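Painemal Family Room
Progress report to the Dosley Fund, second grant period
Sunday, July 22, 2018
Prepared by Trinidad Orellana, program coordinator

Summary of the period

The grant covers a drop-in playroom for children under five and the adults who look after them, in the old print shop on Feltberg Street. We are at the midpoint. The room has opened every week except the one when the water main was being repaired. Spending is under budget on equipment and slightly over on cleaning. We expect both to even out by the end of the period.

Sessions and attendance

We run sessions on weekday mornings and one late afternoon. The afternoon session was added in response to parents who work early shifts, and it took a while to fill. It is now as busy as the mornings. A good share of the adults who come to it are grandparents, which we did not plan for. They asked for higher chairs and we bought 6 from the furniture line.

Sign-in was moved from a paper sheet to a card system. Each family keeps one card and drops the stub in a box at the door. We lost some entries during the changeover, so the attendance table sent with the last invoice should be read as a low figure. Izzati Sutanto has since gone through the stubs and the corrected table will come with the next invoice.

Staff

Aldana Leiva joined as session leader and has completed her first aid and child safety training. Ignacio Ocampo continues part time and handles opening, closing and supplies. We advertised for a second session leader and had few suitable replies. The pay we can offer is lower than what the daycare centers offer for similar hours. We would like to discuss this line with you before the next application.

Play materials

Pretend cooking has been the most used activity in every session. Children who do not talk to each other at the sand tray will talk over a pot and a plate, and Aldana has started to sit with them and add words - more, hot, share, whose turn. We have parents in the room with several home languages, and food words are the ones they swap most easily. The materials are washed at the end of each day and anything cracked is thrown out.

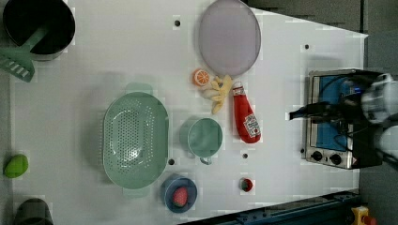

The puzzle shelf has done less well. Most of the sets were donated and came with pieces missing, and parents told us it was frustrating to sit down to one. We have taken the shelf down to the complete sets and will buy a small number of new ones with large knobs. The book corner is steady. The lending part of it is new: families can take a book home and bring it back whenever they next come. Returns have been good so far and we do not plan to add fines or reminders.

Building

The landlord replaced the front door and fixed the heater. The back window still does not close fully. Lautaro Acuña has looked at it and thinks the whole unit has to come out, and we are waiting on a written quote. Until then the changing table stays against the inside wall, where it is warmer but in the way.

Budget notes

Play materials: 2560 spent to date, including shelving and the washable floor mats. Cleaning: over plan. We moved to a daily service after an outbreak of stomach illness and would like to keep it. Snacks: on plan. We ask adults for a donation of 50 cents and many give it, but we do not count on this income.

Plans for the second half

The parent talk on sleep will be repeated in September with an interpreter. We will also start a short session for babies who are not yet walking, in the side room, if the carpet can be fitted in time. Aldana is drafting a one-page guide to play at home using things people already have in the kitchen, and we will send you a copy when it is printed.

Two items need your reply: whether unspent equipment money can be moved to cleaning, and whether the window repair can be charged to this grant or has to wait for the next one.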